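**Gluten strands in braise liquid after flour dredge, 160 C vs. stovetop**

**ostivano_braise** wrote:

I've been running the same short rib braise for a while and I keep getting a grainy, slightly stringy sauce. Looking for input on the thickening step.

Current method:

- 3000 g bone-in short rib, salted at 1% by weight the night before
- Dredge in all-purpose flour, shake off excess
- Sear in beef tallow, two batches
- Deglaze with dry red, reduce by half
- Stock to two-thirds up the meat, lid on, oven at 160 C until a skewer goes in without resistance
- Strain, reduce on the stovetop

The strained liquid looks fine. It goes grainy in the reduction. Pot is a Varkov enameled oval, if that matters. I don't think it does.

---

**Wondholm** wrote:

Drop the dredge. Flour on the outside of the meat scorches before the meat browns, and the burnt particles end up in the liquid. Pat the meat dry, sear it bare, thicken at the end with a beurre manié or a slurry.

Also, is that 160 C with convection on? My fan setting runs 8 degrees over the dial at the back of the cavity. I wouldn't trust yours without a probe.

---

**ostivano_braise** wrote:

Conventional, no fan. Probe on the rack reads within 2 degrees of the set point once it has been on for half an hour.

I've tried it without flour. Color was better. Sauce was thin and I had to reduce so far that it got too salty.

---

**kettle_and_lid** wrote:

Then the salt is your problem and the flour is covering it up. 1% on the bone-in weight is more than 1% on the meat. Short rib can be a quarter bone or more. Weigh the bones afterward and work backward.

As for the graininess, I'd bet on protein. If you strain through an ordinary sieve and boil hard, the fine albumin that passed through will clump. Chill the liquid overnight, lift the fat, bring it up slowly, skim, and then reduce at a simmer.

---

**Wondholm** wrote:

Disagree. Albumin gives gray scum that floats. It's easy to tell from flour grit, which sinks. Spoon a little onto a white plate and tilt it.

---

**kettle_and_lid** wrote:

It floats until you boil it hard. After that it gets broken up and suspended, and you can't skim it. I've done this side by side with the same stock, one pan at a simmer and one at a rolling boil. The boiled one was cloudy and felt sandy on the tongue. No flour in either.

---

**Albers1291** wrote:

You are both describing real effects. The way to separate them is to test the liquid before it is reduced, and to test it the same way each time. My routine is to take one tablespoon after straining, one at half volume and one at final volume, hold all three at the same temperature, and compare them for sediment and for how they coat a spoon.

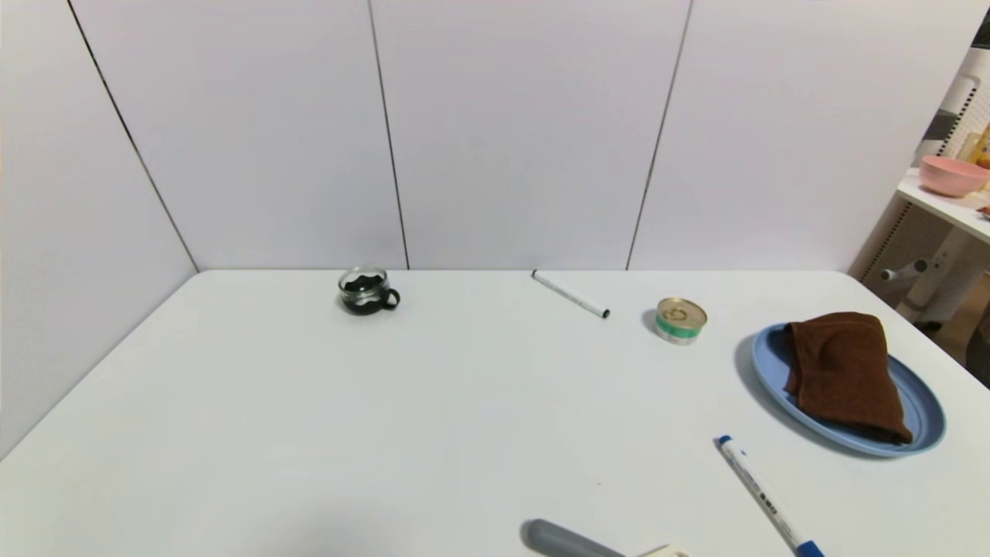
Sediment checks go wrong mostly through bad lighting and warm-colored backgrounds. A brown sauce in a brown bowl on a wood counter hides everything. Use a clear glass and look through it sideways, with something pale and matte behind it. A plain white tabletop that runs back to a white paneled wall, like the one in the photo, does the job, and the thin dark seams between the panels are handy as well: line the glass up with one and see how sharp the line stays through a thinned sample. If the line blurs in the first sample, the haze was there before you reduced anything. If it only blurs in the last one, look at your boil rate. Dilute all the samples by the same amount of hot water or the comparison is worthless.

---

**ostivano_braise** wrote:

That I can do. Thin by how much?

---

**Albers1291** wrote:

One part liquid to four parts water for the first sample. The reduced ones are darker, so you may need to go to one in ten across the board. Pick a ratio and stay with it.

---

**Wondholm** wrote:

This is a lot of glassware for a pot roast. Skip the flour once, cut the salt to 0.7%, finish with a cornstarch slurry. If the grit is gone, you have your answer.

---

**kettle_and_lid** wrote:

That changes three things at once, so no, you don't.

And please not cornstarch in something that gets reheated. It thins out if it is held hot too long, and it weeps if you freeze it.

---

**Wondholm** wrote:

Arrowroot, then. The OP never said anything about freezing.

---

**ostivano_braise** wrote:

Half of it does get frozen, sorry, should have put that in the first post.

Plan for the next one: same dredge, salt at 0.8% on estimated boneless weight, chill and defat overnight, reduce at a simmer. Three samples at one in ten. If it is still gritty I'll drop the flour on the batch after that and change nothing else.

---

**kettle_and_lid** wrote:

Good. Line the sieve with damp cheesecloth too. Okay, that's a second variable, ignore me until the batch after.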